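Search products
Go
Reading time: 2 min

Hutura round side table, white

Plain white round top, matt finish. From Irkidero, sold through us at Ekanach. Comes flat in one box, 38 in stock at the moment, more due September.

Bought one for the back room first, before we listed it. Goes next to the armchair and ends up with everything on it – post, glasses, tablets, the odd mug. Good height for reaching without getting up. Wipes down with a damp cloth, dont use cream cleaner as it dulls the finish.

Putting it together: 3 bolts, key in the bag. Do them finger tight first, then stand it up and tighten properly. One person can manage. Felt pads included, stick them on before it goes on a wood floor.

Top shows crumbs and dust more than a dark one would. Fair warning. Also shows ink – get to biro quickly.

Returns within 30 days, in the box please. Keep the card corners or the rim gets knocked on the way back.

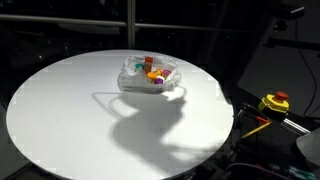
Anything small with a lid will roll on a smooth top, so an open bag or a shallow tray in the middle is worth having. Bottles, caps, bits and bobs all stay together and you can lift the lot off when its time for tea. We don't sell a tray to match yet. Asked Irkidero, they are thinking about it.

Guarantee is 2 years on the top and legs. Not scratches.

Comments

Li
Had mine since spring, no wobble. Would like it in green.

mags_t
Is the top sealed underneath as well? Ours is going in a damp porch

Ekanach
Underneath is painted but not sealed – wouldn't risk a porch

R. from upstairs
Box was missing the key, they posted one out. Table fine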